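Reusing tins and cans: your questions

I'm Weronika Czerwiński, and I've been saving cans with lids for longer than my family would like. I write the Skodeo storage pages, and these are the questions that land in my inbox most (usually on a Friday, for some reason!).

How do I choose a spot for filling them?
A big, plain table, cleared as far as you can manage. I wipe it down first, because one stray crumb always ends up in the coffee.

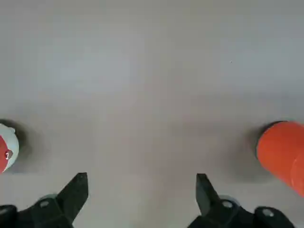
Do I need to keep the original lid?
Please do! I've tried swapping lids between cans and they hardly ever fit. If you've lost yours, I'd use that can for pencils and move on.

Should cans be stored upright?
Yes, always, lid on top. I learned that with a can of rice in May and I was still finding grains weeks later.

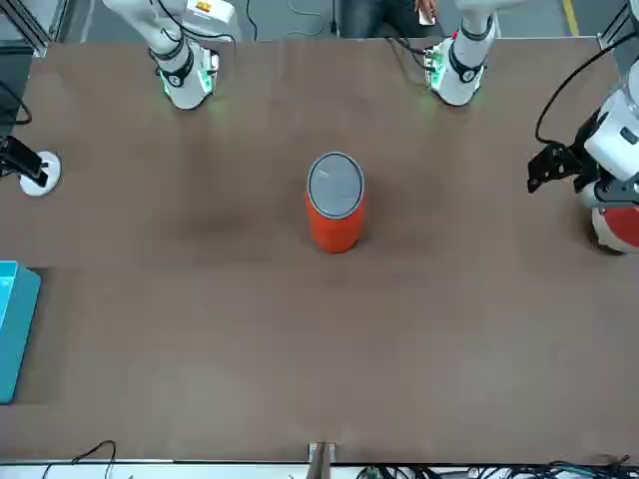 Orange-red can, standing upright with its lid uppermost.

What's the best way to put the lid back on?
Hold it level over the can, then lower it straight down. Going in at an angle is how you end up with one side popping up. Press lightly all the way around the rim and stop when it feels even. 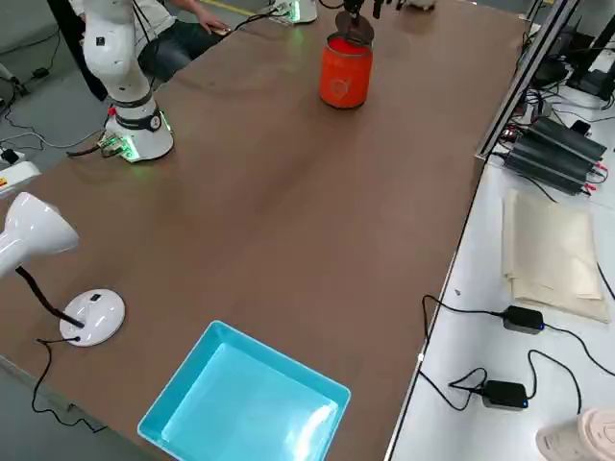
If it still won't sit flat, check the rim for a dent or a bit of old label glue. Warm water and a soft cloth will usually sort out the glue, but a dented rim I just give up on.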